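第三章 石头从哪里来：变质岩与我们身边的“大理石” 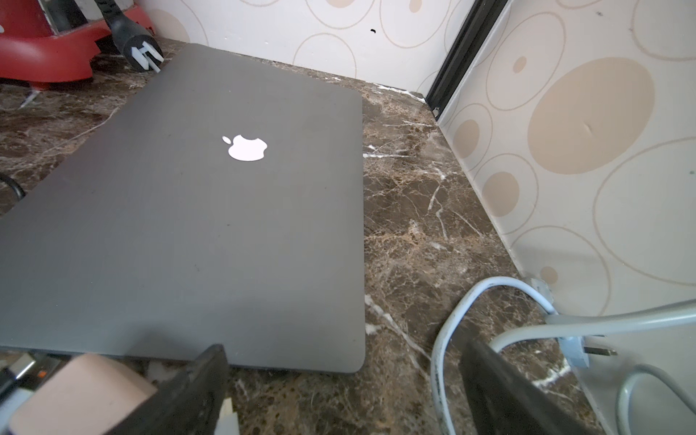 图3-1 棕色大理石台面，白色细脉呈不规则走向

我学地质的头一年，最怕的就是变质岩。火成岩好歹有个岩浆可以想象，沉积岩也能想成一层一层铺下来的泥沙，可变质岩呢？书上说它是“原有岩石在固态下发生改变而成”，我读了好几遍，心里还是嘀咕：石头都硬成那样了，还怎么变？

后来带我跑野外的老师Anahera Ashby听了我的抱怨，没讲道理，直接把我领到一个叫Trelodari的老采石场去了。那天是五月，风大得很，我们蹲在坑壁下面啃面包，她指着头顶一道弯弯扭扭的白色条带问我：“你觉得它弯的时候是软的还是硬的？”我说当然是软的呀！她摇摇头，说是硬的，只不过温度够高、时间够长，硬东西也会慢慢流动。这句话我一直记到现在，所以这一章我也打算从它讲起。

先说名字。“大理石”这个词得名于云南大理，可在建材市场里，它差不多成了一切能抛光、有花纹的石头的统称。地质学家要小气得多，我们说的大理岩，专指石灰岩或白云岩经过重结晶形成的岩石，主要矿物是方解石或白云石。你去石材店转一圈，会发现不少挂着“大理石”牌子的板材，其实是没有变质的致密石灰岩，有的甚至是蛇纹岩。我不主张你当场跟店主争论（我争过，没买成石头，还被请出了门），不过自己心里要有数。

那怎么分辨呢？最常用的是三样东西：小刀、放大镜和稀盐酸。方解石的莫氏硬度是3，小刀一划就有痕；石英是7，小刀拿它没办法。滴一滴冷的稀盐酸，方解石会立刻冒泡，白云石则要磨成粉末才冒得明显。放大镜用来看颗粒，大理岩里的方解石颗粒彼此镶嵌，转动标本时解理面会一闪一闪地反光，很好看，我到今天还是看不腻。

再说颜色和花纹。纯净的大理岩是白色的，掺了杂质才有别的颜色：石墨或有机质让它发灰发黑，铁的氧化物让它偏红、偏黄、偏棕，蛇纹石则带来绿色。至于细脉，多数是岩石开裂以后，含碳酸盐的流体钻进裂缝，在里面沉淀出方解石，等于给石头打了补丁。判断先后顺序有个简单的办法：一条脉如果切断了另一条，被切断的那条一定更老。本章末尾的练习会用到这一点，请先记下来。

我的同学Jarrah Ruddock后来专门研究脉体，他在Ccori剖面上沿着一条40米长的测线，量了402条脉的走向，回来眼睛都花了。他的数据很漂亮，我在第三节会借来用，到时候咱们一起画一张玫瑰花图，看看当年的应力是从哪个方向来的。

不过在那之前，还有几个老问题要解决。温度要多高才算变质？压力从哪里来？流体又扮演什么角色？我建议你读下去之前，先翻回第二章复习一下石灰岩的成因，大概的印象就够了，不必背。手边要是有标本，也请拿出来放在桌上，边读边看，比光看书有意思多了！

3.1 温度、压力与流体

先从温度讲起。地壳里越往深处越热，这个大家都知道，可是热到什么程度，各地差别很大。我们把温度随深度增加的快慢叫作地温梯度。假设某地的梯度是每千米20摄氏度，地表温度暂且不计，那么要到多深的地方才能达到200摄氏度？请先自己算一算，再接着往下读。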